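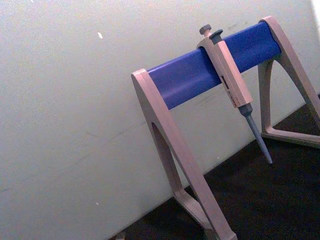 Pipette stand, blue bar, a few scuffs.

Search this blog
Search

November 19, 2025

The Clirulau brothers have fallen out again. I know this because my phone told me before my alarm did, and then my sister told me, and then the woman at the bus stop told her friend loudly enough to count as telling me.

For anyone reading this who has a life: Clirulau are the two who did that wedding song everybody was sick of by July. Now the older one has posted a voice note saying the younger one kept the money from the Plostcombe show, and the younger one has answered with a picture of a sunset and the word "Peace." I have never seen the word used with more malice.

By lunch their old manager, Sebastião Brito, had joined in. He wrote fourteen posts (I read all 14, so let's not pretend I'm above this) and in the last one he asked for privacy. I replied to post nine. I told him to sit down and drink some water. It got 217 likes, my best showing ever, and I spent the afternoon checking it like a pot on the stove.

Then the fans arrived. A person with a cartoon goat for a face called me a paid agent of Simudell, their label. If Simudell would like to pay me, my rent is due on Monday.

My sister thinks it's all for publicity and there'll be a new single in two weeks. She said the same last time, when one of them walked out of the radio interview, and there was a new single in two weeks. It was called "Song." I bought it. I'd like to say I regret that, but the second verse is good.

Called Mom at eight. She has met neither of them and is firmly with the older one, who "has a mother's face." We did not discuss my job, so that was a nice call.

Meant to do laundry. Did 80 minutes of a stranger's reaction video instead, and he'd only got as far as the sunset.

782 views
6 comments
Share this post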